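Component Sorting at the Munshi Workroom
Gallery

Published Sep 14, 2020

The Munshi Workroom receives small electrical parts from the Lerkar and Gritach stores for sorting and return to stock. This page records the layout of the sorting tables adopted in July and forms part of the Proda materials program. Staff and visitors are asked to read it together with the room guide, held at the front desk under catalogue number 1712.

Parts arrive mixed and are placed on a lined tray before being moved to the bins. Solenoids, circuit boards and short lengths of wire make up most of each delivery – almost 70 items in a typical carton. Labels are kept in the stock register, and the bins themselves may be exchanged between tables as required.

The tables

A steel tray with a white liner sits between yellow plastic bins, two to each side. A round red circuit board and a small bundle of thin wires are among the parts on the liner.

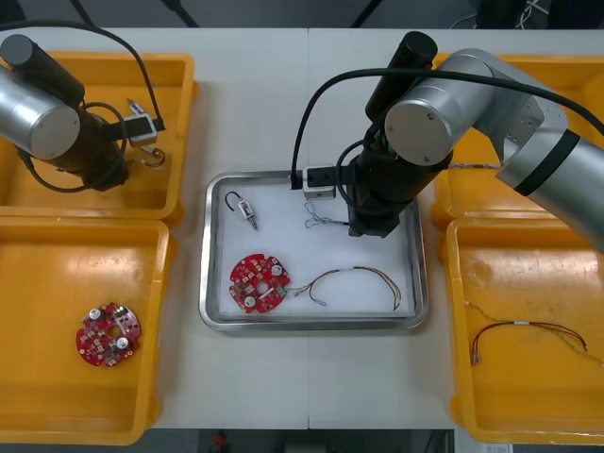 Liners are replaced when their colour begins to dull or the surface is marked. Requests for new liners, trays or bins should be sent to the Proda stores office, which is open until 2 pm. Parts that cannot be identified are returned to Gritach with the delivery note attached.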